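Kesico orders wedding band comedy The Last Bus to Egan

Good news if you've ever danced to a slightly wobbly cover version in a marquee. Kesico has ordered The Last Bus to Egan, a feature-length musical comedy about two rival wedding bands who end up sharing one stage, one dressing room and (for a good chunk of the film) one bus. Filming starts in June, and we have been grinning about it since the announcement landed.
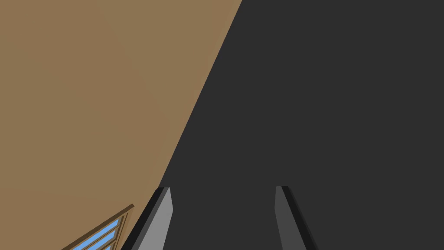
Words by Maddy Thirlwell

The film comes from Ostier, the small production company behind last year's supermarket sitcom Reduced to Clear, which many of you wrote in about and a fair few of you still quote in the comments. It's their first go at a full-length film and their first proper musical, with original songs all the way through and a live band in nearly every scene.

The story goes like this. The Velvet Trolleys and Short Notice have been pinching each other's bookings for years. They play the same hotels, learn the same songs and park in the same loading bays. Then a very wealthy couple, unable to agree on anything, book both of them for the same wedding in the seaside town of Egan. Each band thinks it is the only act. They find out when the last bus pulls in and both of them try to get a drum kit on to it.

What follows, going by the outline Kesico has put out, is a long and increasingly daft night on the road, with the groom's grandmother on board, a wedding cake that has to be kept level and an argument about who is allowed to play the first dance. We've read the outline three times now and the cake has become our favourite character.

Ostier says every song will be performed on set, and the cast won't be miming to a finished track. That's a brave choice for a film set mostly on a moving vehicle! The company tried it out with a short test shoot last winter, filming a single number on a real coach going round an airfield, and liked the rattling so much that they kept it in. There is talk of the suspension getting a credit.

The songs themselves sound like a treat. There are fourteen in the current draft, among them a break-up ballad sung to a van, a furious polka about unpaid parking fines and a big closing number called "Anyone Else for Egan" that brings both bands together for the first time. A rough demo of that last one was played to a roomful of press on Saturday. It has a key change that comes far too early, then another one to make up for it, and half the room was humming it in the queue for coats.
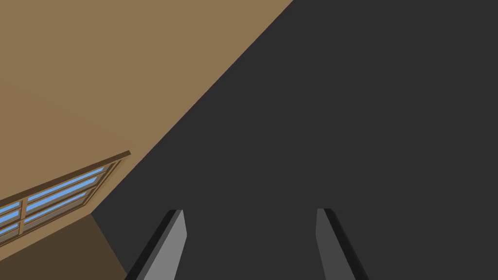 Window with pale blue panes, light brown wall

The wedding itself is where the money is going. Ostier is looking for 200 extras to play the guests, and it wants people who can really dance, or who really can't. Applicants are being asked to send in a clip of themselves on a dance floor, at any family do, from any decade. Professional training is not wanted. A willingness to do the same conga for several nights running very much is.

Casting for the leads is still under wraps. Kesico would only say that both bands will be played by actors who already play their instruments, with the exception of one character who is supposed to be terrible at the saxophone and whose actor has been taking lessons in order to get it wrong in the right way. Names are promised before the cameras roll, and we'll put them up here as soon as we have them.

There's also a nice bit of thinking behind the running time. The film is being cut to 100 minutes on the dot, the length of the bus journey in the story, so the whole thing plays out more or less in real time once the doors close. The opening few scenes are squeezed in before departure, and a big clock over the driver's seat will tick along with the audience. It will be showing the wrong time, of course, and this seems to matter to the plot.

If the format rings a bell, Ostier did something similar in the final episode of Reduced to Clear, which took place entirely during one announcement over the tannoy. It was a small, silly idea carried through with total commitment, and it was lovely. A whole film in that spirit would suit us very well.

The part we're most excited about, though, is the premiere. Kesico normally drops its films online at breakfast time without much fuss. This one is getting a night out first, at the Destik, the old dance hall that has spent the past few years as a bingo club and a roller rink. It holds 3000, and the plan is to show the film on a giant screen with the cast playing along to the last few songs from the stage. Then the screen goes up, the chairs get pushed back and the two bands play a proper wedding set until the small hours.

Tickets aren't on sale yet. When they are, you'll be able to buy them in pairs only, addressed as an invitation with a plus one. Choosing the bride's side or the groom's side decides which band you stand in front of, and there'll be a buffet. We asked what sort of buffet and were told "the beige kind". Perfect.

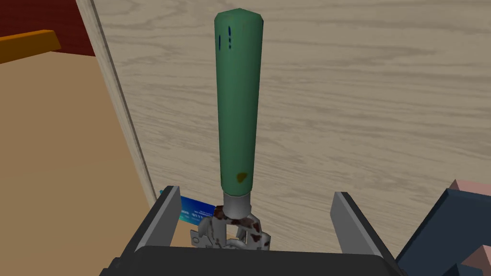

One reader has already written in to ask whether the songs will be available to real wedding bands, having played the circuit for most of a working life and being, in the reader's words, very tired of the same ten floor-fillers. We passed that on to Ostier and got a cheerful yes. Sheet music for the whole score will be released on the day the film comes out, arranged for whatever line-up you happen to have, including a version for keyboard and one singer who has lost their voice.

The same reader wanted to know if the film would be kind to the people who do the job, and it's a fair thing to worry about. Plenty of comedies treat a covers band as the joke. From the pages we've been shown, this one has a lot of affection for its players. They bicker about set lists and eat sandwiches standing up behind a fire door, and then they go out and make a room full of strangers very happy. One scene, a quiet chat between the two drummers on the back seat, made us go a bit soft.

Filming will be split between a studio, where the inside of the bus is being built on rockers, and a stretch of coast that will stand in for Egan. The town doesn't exist, but the crew has made it a bus timetable, a carnival queen and a local paper, and has written 2 full editions of the paper in case anyone on the bus wants to read it. Look out for the letters page. It's mostly about gulls.

There had been some chatter about The Last Bus to Egan turning into a series later on. Kesico isn't ruling it out, though nothing has been ordered beyond the film. Ostier has a list of other functions the bands might be dragged to if it does well: a silver wedding on a ferry, a christening with a power cut, the opening of a car park. We would watch the car park one tomorrow.
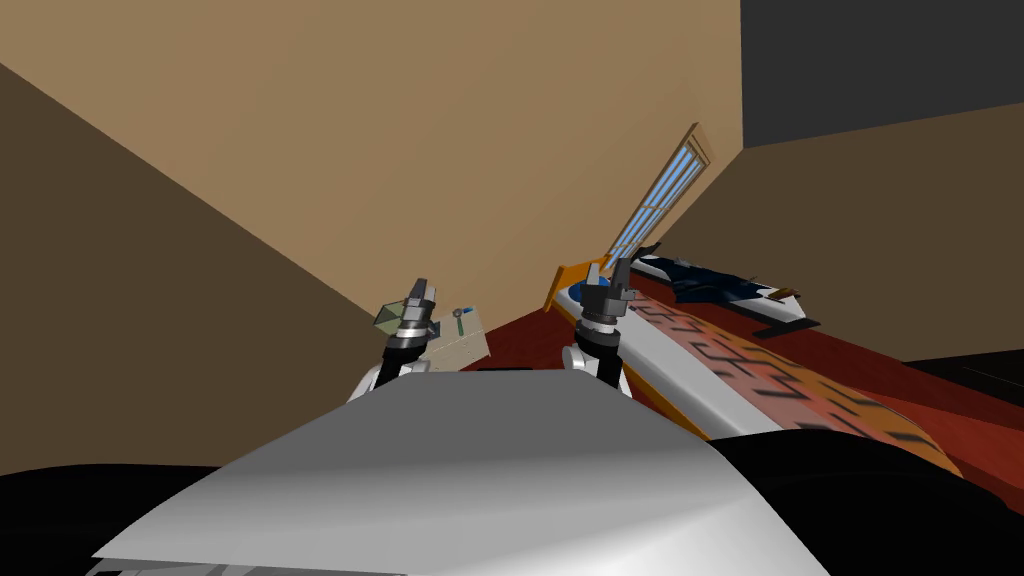
A reply under our first post on this was less sure, pointing out that musical comedies tend to be packed with jokes for half an hour and then forget to be funny once everybody starts learning lessons. We've sat through a few of those too. All we can say is that the outline has the cake going missing well into the second half, and a song about it, so there's hope.

The same comment asked for at least one number with a key-tar in it. There is one. It belongs to the Velvet Trolleys, it has a name, and Short Notice spend a good deal of the journey trying to leave it at a petrol station.

Extras have until the end of the month to send in their dancing clips, through the casting page on Kesico's site. You need to be over eighteen, free for night shoots and happy to wear a hat. Couples and whole families can apply together, and so can real wedding bands, who are wanted for a car park scene in which several acts turn up at the wrong venue at once.

We'll be at the Destik for the premiere, groom's side, near the sausage rolls. If you've got a wedding band story of your own, pop it in the comments and we'll share the best ones when the cast is announced.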